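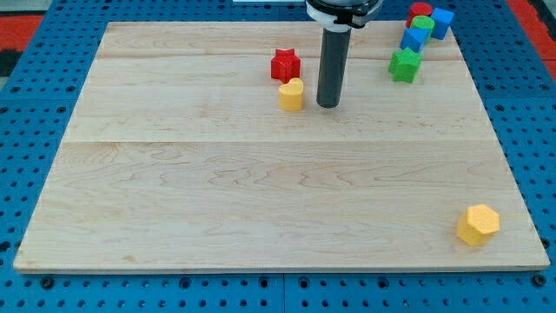
Maple board, blue pegboard.

1/ I read the defense review on the Mallov armored carrier so you don't have to. It's 217 pages. The word "disappointing" first shows up on page 40, and by then I'd been using it for a while.

2/ Background for anyone with a healthier hobby. The army ordered 100 Mallovs from Testside to replace carriers older than most of the people driving them. 71 have been delivered. Delivered, in this report, means parked at Devthorpe.

3/ They're parked at Devthorpe because the radios don't fit. The radios are made by Kashyap, who built them to the drawings they were given. Testside built the hull to the drawings they were given. You can probably see where this is heading.

4/ Two sets of drawings! Both approved, both stamped, same office. The review calls this "a divergence in the reference material." I'm going to try that next time I get on the wrong train.

5/ Rhun Watkins, who chaired the thing, is pretty fair to everybody. He says the carrier itself is good. Crews like the seats, it climbs well, the doors shut. After the last program I understand why the doors got their own paragraph.

6/ The fix is a new bracket. Each one takes a crew a morning to fit. The argument over who pays for the bracket has lasted since December.

7/ Siwan Nicholas asked the minister on Friday whether any of the parked vehicles could be sent abroad if an ally needed them in a hurry. The answer was that "all options remain under consideration." She asked again with shorter words and got the same answer.

8/ Several replies say just send them without radios. People have suggested this to me with a straight face. A carrier that can't talk to the one behind it is a very expensive way to get lost as a group.

9/ The part I'd take seriously is Annex C, on spares. There are enough tracks for training and nowhere near enough for a real deployment, and a bracket won't help with that. It gets a page and a half. The logo on the side gets two.

10/ The ministry has to respond in writing before the next tranche is paid for. I'll read that one too. If it's longer than the review I'm sending somebody the bill for my printer ink.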